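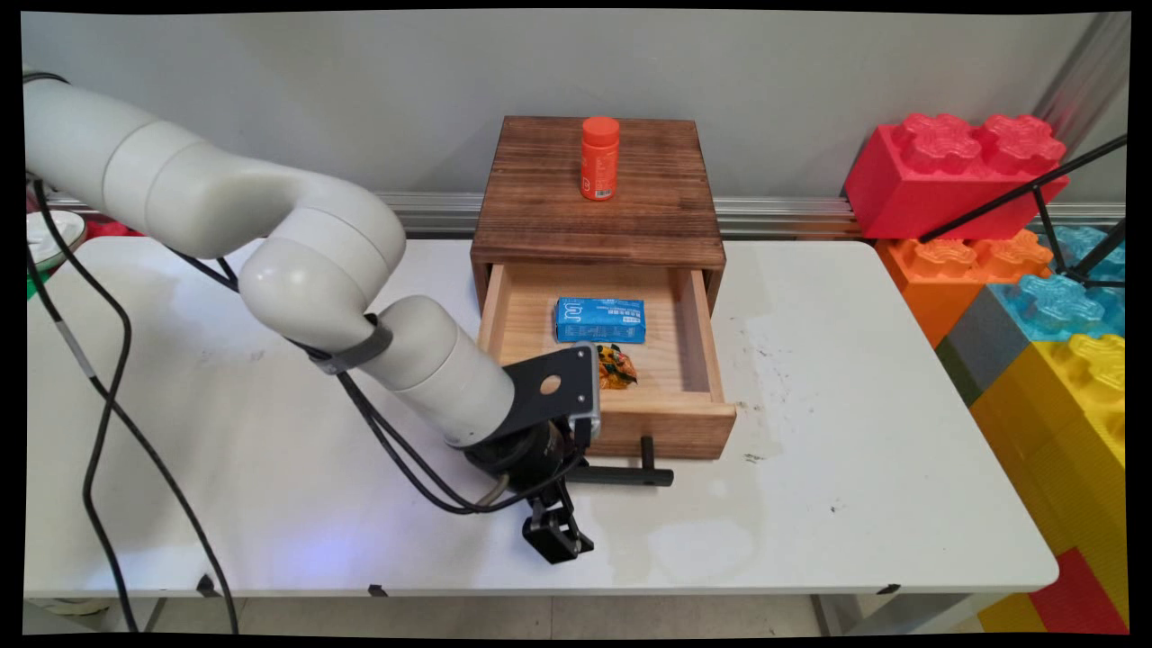
Figure 3. The arm at the wooden cabinet, drawer open, fingers just in front of it.

4.2 Replanning near the handle

I'll admit our first planner was a bit of a pain around drawers. It treated the handle as one more obstacle, so Gulmont kept picking lovely wide detours that went nowhere useful! We now shrink the collision margin to 3 mm once the fingers are close (Bonifacio Bustamante's idea, and a good one). Over 251 trials, planning time fell from 147 ms to 52 ms, and the arm's behaviour got a lot calmer.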